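3.2. Superficies de apoyo y residuos de envase en el hogar

El estudio de Mushi y Chauhan distingue entre el envase que se desecha de inmediato y el que permanece en la vivienda tras su vaciado. Esta segunda categoría, poco atendida en los inventarios municipales, comprende sobre todo bolsas de plástico flexible que se acumulan en mesas y encimeras antes de su separación.
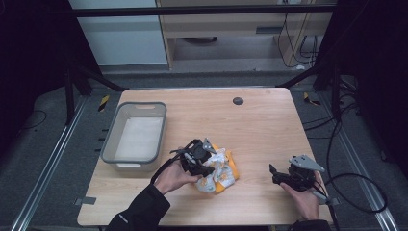
La encuesta se realizó en el municipio de Skerkley y reunió 2,151 respuestas válidas. De ellas se extrajo una submuestra de 300 hogares, a los que se pidió un diario de residuos durante 12 semanas. Los hogares sin cubo específico para envases declararon tiempos de permanencia mayores, con independencia de su tamaño. El cuestionario recogía también el tipo de mobiliario de cocina y comedor, variable que en el modelo final se redujo a dos categorías: superficie lisa y superficie con veta visible.

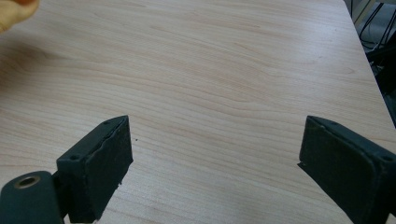
Figura 4. Tablero claro con veta de madera.

La asociación entre acabado y frecuencia de limpieza declarada fue débil y no se mantuvo al controlar por la edad del encuestado (véase la sección 4.1).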